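ok thread on cell rules bc I got asked again at Girkadis and I'm tired of typing it in DMs. 1/

These are OUR shop rules, not the standard. Read the standard. Then write your own page that people on the floor can follow without a binder.

2/ Rule one, speed. While anybody is teaching or fixing a grip we cap at 100 mm/s. Full cell speed is 600. Yes it's slow. Bring coffee. Just not inside the tape.

3/ Cap lives in the safety config with a password, not in your program. If your program can change it, it's not a cap.

4/ E-stop in reach of the person, not in reach of the robot's base. Umonmont had theirs on the back of the cabinet. Took a walk to hit it. They moved it in February after I whined enough

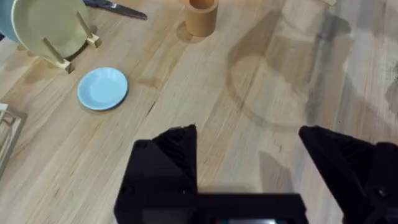
5/ Table setup is where people get lazy. Risk assessment covers the arm AND whatever the arm can touch or pick up. A "safe" arm holding something sharp is a different machine, redo the paperwork. So a knife lying next to the dish rack goes on the sheet as its own line, same as the plates. Blade direction too. Write down which way it points at the start of every run and put it back that way. Want to pick it up? Separate sign off. Ulises Cuervo signs ours, and he does say no.

6/ Ceramics: anything that can chip gets looked at before the run. Hairline crack = bin. Don't save it for "just one more test"

7/ Gripper check. Finger screws, every shift, with the actual torque driver. Marked w/ paint pen so you can see if one backs out. Csonka cell skipped this and found a screw in the tray.

8/ Grip force. Start low, go up in small steps, log every step. We've got 138 entries in the log now and I have used that thing more than any manual.

9/ Lighting. Lock it before you teach. Shadows move, your vision threshhold doesn't. If somebody opens the blinds you re-run the check poses, sorry

10/ Tape line is 18 inches past max reach WITH the tool on. Measure with the tool on. Givevcombe measured bare flange and had to redo the whole floor.

11/ One person has the pendant. One. Handing it over = say it out loud and wait for the other person to say it back. Feels dumb for a week then its just normal.

12/ Near misses get written up same day, no names on the form. Once you put names on it you stop getting forms

Will post the one page checklist when I find the clean copy, the one on my desk has soup on it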